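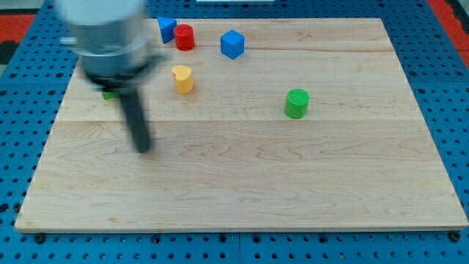
Brandano Adds a Wooden Play Board to Its Shape Block Range

Board and blocks will be sold together for the first time starting in June

PLUVATGATE — Toy maker Brandano will start selling a wooden play board with its small colored shape blocks this June, the company announced. The new set is called Brerine. It will be available through the company's own shop in Pluvatgate and through independent toy stores that already carry the brand.

Brandano has sold its blocks in bags and small boxes until now. Families and preschool teachers have used them on rugs, trays, kitchen tables and whatever else was at hand. Brerine gives the blocks a surface of their own: a flat, light-colored board made of planks, with the grain left showing and nothing printed on it.

The shapes include a cube, a cylinder, a triangular prism and a heart. Blue, red, yellow and green are among the colors. Each block is small enough to be picked up by a child's hand and thick enough to stand upright on its own. The heart has the same straight sides as the other pieces, so it can be stood on the board with its outline facing up.

"Parents kept asking us what to put under the blocks," said Xuân Hà, head of product at Brandano. "Carpet is too soft, and a lot of tables are too slick. We tried felt mats and we tried trays with a rim. The plain board was the one the children went back to, so we stopped working on the others."

Brandano looked at several ideas for the board before settling on a blank one. An early version had outlines cut into the surface, one for each shape, in the manner of a puzzle. Children who tried it placed the blocks in the outlines and then moved on to something else. On the blank version they made roads, shops, faces and long rows, and they argued about where things should go. The company decided to leave the outlines out.

"We had a four-year-old tell us the heart was the bus driver," Hà said. "You can't print that on a board."

The set comes with a fold-out sheet of 12 activities. Most of them take a few minutes and need only one adult and one child. Some ask the child to put two shapes side by side and say what is the same about them. Others are closer to games: one player covers a block with a hand and the other says which it is, or one player lays out a pattern and the other copies it at the far end of the board. The sheet uses line drawings and short sentences, and there is no set order to follow.

Teachers can ask for a classroom version of the sheet at no charge. It has the same activities with notes for groups of up to 8 children, along with suggestions for storing the blocks between sessions. The notes recommend keeping them in a shallow bin so that children can see every shape without tipping the whole lot onto the floor — a tip that came from preschool staff who tried the set over the winter.

Manufacturing

The boards are cut and sanded at the Laitinen woodshop, a family-run business that has made shelving and small furniture for local customers for many years. It is the shop's first toy order. Laitinen has set aside one bench for the work and will make the boards in batches, with a first run of 427.

The planks are joined edge to edge and sanded flat, and the corners are eased by hand. No two boards have quite the same grain, and Brandano does not sort them for color. Customers who order more than one should expect some to be lighter or darker than others.

Boards can be wiped with a damp cloth and dried right away. They should not be soaked or put in a dishwasher. Light scratches can be rubbed out with fine sandpaper, following the direction of the grain. A care card with these instructions is packed in each box.

Buying the set

Brerine will be sold as a complete set with the board, the blocks, the activity sheet and a cloth bag. The board will also be sold separately for families who already own Brandano blocks. Blocks from earlier bags and boxes are the same size as the new ones and can be mixed in freely.

Replacement blocks can be ordered one at a time by shape and color. Brandano began offering single blocks 2 years ago after repeated requests from parents who had lost one piece and did not want to buy another bag. The heart has been the most requested replacement in that time, followed by the cube.

The Pluvatgate shop will keep a board and a tray of blocks out on the low table by the window during the launch month. Visitors are welcome to sit down with their children and try the activities before buying. Staff will have printed copies of the sheet at the counter, including the classroom version.

Stores that would like to stock the set can request an order form from the Brandano trade desk. Orders for the first run will be filled in the order they come in, and stores may reserve boards from the second run at the same time. Preschools and libraries can ask for a loan set, which is sent out for one month and comes with a return label.

About Brandano

Brandano makes simple toys for children of preschool age. The company designs its products in Pluvatgate, where it also runs a shop and a small repair counter.

Press contact: Xuân Hà, Brandano, Pluvatgate. Product samples are available to reviewers on request.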